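From: Meritier integration desk
To: gripper-users list
Date: August 1, 2021
Subject: Re: Replacement fingertip pads, Lonthorpe two-finger kit

> We are looking at the Lonthorpe pad kit for a picking cell that
> handles boxed toiletries out of plastic bins. The stock pads let
> glossy film slip when the box sits at an angle. Two questions.
> Does the textured pad hold on film, and how long does it last
> before the tip starts to go? The data sheet only gives a figure
> for bare cardboard.

We have had the kit on one cell since last November, so I can answer the second question better than the first.

The price we paid was 870 for the kit, which covers two pad sets, the link screws and a driver bit. Poon quoted 800 for the same contents without the bit, but their lead time was 49 days and we could not wait. Both ship the same part. Check the revision letter on the bag, as the earlier revision has a shallower texture and is still in stock at some resellers.

Fitting is simple. The pad section is held to the link arm by one small screw near the end. Leave the pivot bolt alone. If you back it off you change the preload on the linkage, and the two fingers will no longer close evenly. The Phillips screws in the side plate do not need to come out either, whatever the printed sheet says. That sheet was written for the older plate.
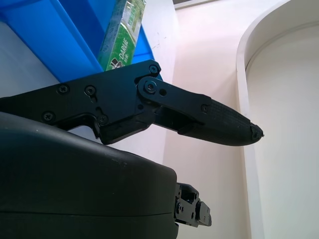

On wear: the flat of the pad holds up well. The grid texture is still easy to feel with a fingernail long after the tip has begun to fray. Fraying starts at the very end, where the rubber tapers to the point, and shows up as small light specks or fibers on the black. We do not treat that as a failure. We swap the pads when the fray reaches the first full row of the grid, because past that point the tip drags on the bin wall during a near-wall approach.

On film: our results are mixed. A box standing square in the bin is no trouble. On a tilted box, the grip depends on getting the flat of the pad onto the panel. If only the tip makes contact, the textured pad slips about as often as the stock one did. We raised the closing force to 35 percent of maximum, and that helped more than the pad change. Above that setting we started denting toothpaste cartons.

Two complaints. The kit has no torque value for the tip screw, and Lonthorpe support has not answered my request for one. Also, the pads are sold only in sets, so you pay for both fingers even if one wears faster.

Kiltbridge lists a molded pad with a blunter tip for the same link. I have not run it. If anyone has cycle counts on coated cartons, please post them with the closing force you used.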